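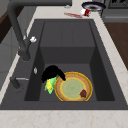
Stories > Short fiction > The Second Sink

2 min read

Vlasta Omerović had been washing the same plate since September — or her model had, 3081 times over, in a kitchen that existed only on the lab machine.

"Try hiding its memory," said Nermina, setting down the tea. "Let it look again before every reach."

So they ran 50 trials the old way and 50 the new, and sat up together like two aunts at a christening. By four in the morning the drops had halved.

"Well," said Vlasta, very softly, and went to find the biscuits.

Related stories
Letters from Dirna
The Karagiannis Orchard
Wakance by Night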